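Progress Report to the Wudico Fund
Project: Gripper Comparison in Simulation, Pruka Arm Platform
Submitted by Delyth Parry, Project Lead, 10/4/26

1. Work completed this period

The simulated test room is now in regular use. Both grippers under review have been run on the same reaching and grasping tasks, using the two-arm torso model supplied by Arkgate.
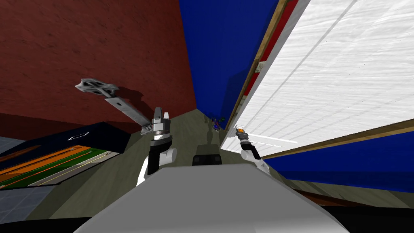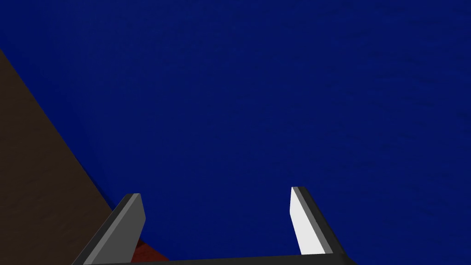

Figure 1. Simulated views: the two arms extended in the test room (first) and an open parallel-jaw gripper at close range (second).

Of the 800 trials planned under the grant, 300 have been run and logged. Emiliano Montoya rewrote the contact settings for the finger pads after early runs showed objects sliding at low grip force. Trials affected by the old settings — 73 in all — will be repeated and are not included in the total above.

2. Controllers

Assunta Villa compared the position controller with the force-limited controller. The latter gave steadier grasps on small items but added about 9 percent to the time per trial. We recommend keeping both until the second gripper has been tested to the same extent.

3. Issues

The close-range camera view loses sight of low objects when the fingers are near a surface. Maximiliano Bravo is testing a revised mounting angle.

4. Next steps

The remaining trials are scheduled to finish in November. No change to the approved budget is requested. Questions on spending should be sent to Maricruz Barrera at the Palacios office.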